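A Thursday at Fort Magalhães

Last updated: October

I had been meaning to get out to Fort Magalhães for years, ever since a neighbor came home from it with a tea towel and a very garbled account of the siege, and this fall I finally had a free Thursday and no good excuse left. It was one of the fort's open days, when they unlock the lower galleries and the old signal room as well as the parts you can normally see, and I want to get it all down while I still have the map in my coat pocket and the mud on my shoes.

Getting there is half the day, I should warn you. The train only goes as far as Vokitz, and from the station you take the number 14 bus, which leaves from the far side of the square next to the pharmacy and not from the stop with the big sign saying Fort. I stood under the big sign for a good long while. A woman with a shopping cart took pity on me and walked me over, and then waited with me until the bus came, telling me all about her knees. So I was in a fine mood by the time we got up the hill, if a little late for the first tour.

The tours are run by an outfit called Jirnico, who also do the audio guides, and they split us into two groups at the gate. I went with the slower one on purpose. Our guide was a retired schoolteacher, I think, or at least she had the voice for it, and she began by having us all turn our backs on the fort and look down at the town. From up there you see at once why anyone would want the hill. The river comes in on one side, the coast road on the other, and the only bridge sits right between them. Whoever held the fort could close the road whenever they liked, and for most of the town's history somebody was doing exactly that.

The siege everyone comes to hear about lasted 33 days. I had always pictured it as one long bombardment (my neighbor certainly told it that way!), but most of it was waiting. The garrison had lost the town below in a single night, pulled back up the hill, shut the gates and hoped for a relief column that was still arguing about mules two valleys away. Down in Vokitz the other side put their own man in the town hall, opened the jail, and had the bakers working again by the end of the week. Our guide read to us from a baker's account book, and I could have listened to that all afternoon. He wrote down flour, salt, firewood, and which soldiers hadn't paid, from both armies, in the same column.

We went down into the lower galleries next. Bring a sweater. They're dry enough, but the cold comes up through your soles, and the lighting is the kind that makes everyone look seasick. This is where the families of the garrison slept. There are marks on one wall that used to be shown as a tally of the days, and the guide told us quite cheerfully that they were probably made by somebody sharpening a knife a hundred years later. I liked her for that. The other group's guide, passing us in the corridor, was still telling it as a tally, and the two of them gave each other a look.

The signal room is up a spiral stair and you need to be fairly steady on your feet. It's a small round place with slots facing the valley, and the garrison used it to send lamp messages to a hill where, by the third week, their own people had already packed up and left. They kept on sending. The log for those nights is in a case by the door, with each message copied out neatly and the space for the answer left blank all the way down the page. There was a boy in our group, maybe nine or ten, who read the whole thing with his nose on the glass and then asked if they ever got told. They did, by a shepherd.

After that everyone was ready for lunch. The canteen is in the old stables and does a bean soup that I would go back for on its own, with a hunk of dark bread and a slice of something they call garrison cake -- mostly dried figs, and very heavy. I shared a bench with a couple who had driven over the pass that morning and who do nothing on their vacations but visit sieges. They had opinions! They thought the fort gave up too early. I thought of the families down in those galleries and said so, and we had a very friendly disagreement that carried on through coffee.

In the afternoon I did the exhibition, which is called Plunder and fills the whole of the long barracks. It has 348 objects in it, every one taken by some army or other from Vokitz or brought into the town from somewhere else, and the labels tell you who had it first, as far as anyone knows. I'd expected gold and paintings, and there is a bishop's cup, but for the most part it's household stuff. Door handles. A clock with no hands. A sewing machine that went off with one army and came back with another, which the family then had to buy from a stall in their own street. There's a wall of keys, too, handed in over the years by people who left in a hurry and locked up behind them.

What I hadn't expected was how much of the show is about giving things back. The last room is all letters. People write in to say that grandfather had this spoon in a drawer and never would say where it came from, and could it please go home. Some of the letters are stiff and some are terribly sad, and one is quite funny, from a man who wants the museum to take a cannonball but to come and collect it, as his back is bad. The staff answer every one. You can leave a note of your own in a box by the exit, and I saw the siege couple standing there for ages, writing on both sides of the card.

A few grumbles, to be fair to anyone planning the trip. The audio guide kept jumping ahead of me, so that I stood in front of a saddle hearing about soap. The restrooms are all the way back at the gate. The shop had run out of the little history of the siege that the guide quoted from so often, although they took my address and promised to mail me one when the reprint comes in. And the surrender room, where the terms were signed, was closed for work on the ceiling, and all we got was a peek through the rope at a table under a sheet.

The last bus down is at a quarter past five and it fills up, so don't linger over the keys as I did. I ended up standing all the way back with somebody's dog asleep across my feet. The lamps were coming on along the bridge, and from the bend in the road you could look back up and see the slots of the signal room, lit from inside for the open day. They do another one in spring, when I'm told the ramparts path is open all the way around, and I've already promised to take my sister. 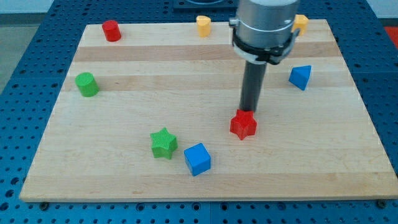 Light wooden board on a blue work table.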